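4. Signal quality in multi-dwelling buildings

4.1 Study area

The measurements were made in Feldale, a town with one cable operator and a mix of detached houses and low apartment blocks. Trutstead, the older district on the north side, sits below a wooded ridge that blocks part of the southern sky. We chose the two areas for this contrast. A household in Feldale proper can usually place a dish on any south-facing wall, while a household in Trutstead often has to share a roof antenna with its neighbors or stay with cable.

We recruited 158 households. All had subscribed to either cable or satellite television for at least one full year before the study began, and none changed provider while it was running. Households that watched only over the internet were left out. In the apartment blocks we also asked the building owner for access to the riser and the distribution box, and left the block out if this was refused.

4.2 Equipment and logging

Each household was given a Fogh logger, a small box that sits between the wall outlet and the receiver and records signal level and bit error rate once a minute. Loggers were read out over the home network each night. Where the home network was too weak for this, a member of the team came by and copied the data by hand. Eleven loggers failed in the first month and were replaced. The gap in their records is treated as missing data and was not filled in.

Outages were defined as any period of two minutes or more during which the error rate stayed above the level at which the picture freezes on a standard receiver. Shorter breaks were counted separately as dropouts. Participants were also asked to note by hand when they lost the picture, and we compared these notes with the logs. Agreement was good for outages in the evening and poor for those in the daytime, when most sets were switched off.

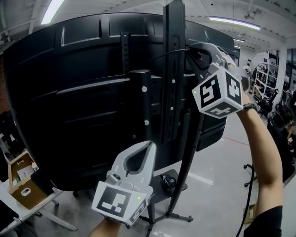

Figure 6. Rear of a curved monitor with its mounting bracket and stand pole.

Weather data came from the Uvance station at the edge of town, which reports rainfall every ten minutes. We matched each outage to the rainfall in the same interval and in the one before it. Snow was rare during the study period and is grouped with rain in what follows. Wind speed was also available, but we had no good way to tell a dish that moved in the wind from one that had been badly fixed in the first place, so we do not report on it separately.

4.3 Results

The logs show 849 outages in total. Satellite households had more of them, but their outages were short and most fell in the same few storms. Cable households had fewer outages that lasted longer. The longest came in April, when a street cabinet lost power and every cable household on the east side of Feldale was without service until the next morning.

Shared antennas did worse than single dishes in both districts. In most of the blocks we were able to inspect, the cause was in the building wiring: old splitters, unused outlets that had never been terminated, and long runs of cable that had been added to over the years. Signal level at the top floor was normal in these blocks, and it fell steadily on the way down. Residents on the ground floor tended to blame the satellite provider for faults that began inside their own building.

In Trutstead, the ridge had less effect than we had expected. Dishes placed high enough to clear the trees performed as well as those in the rest of town. Dishes mounted at balcony height did not, and their error rate rose once the trees were in leaf. Three of the households affected moved the dish to the roof during the study. Their records before and after the move are kept as separate series.

4.4 Limits of the data

The loggers measure what arrives at the wall outlet. They say nothing about faults in the receiver or in the lead between the receiver and the screen, and participants could not always tell these apart from a loss of signal. We removed handwritten reports that had no matching event in the log, but some of them may describe real problems that the logger could not see.

The sample also leans toward owners. Tenants were harder to recruit, partly because many of them needed the landlord's consent before anything could be connected to the outlet. Since tenants are more likely to live in blocks with shared antennas, the gap between shared and single installations may be wider in the town as a whole than it is in our figures.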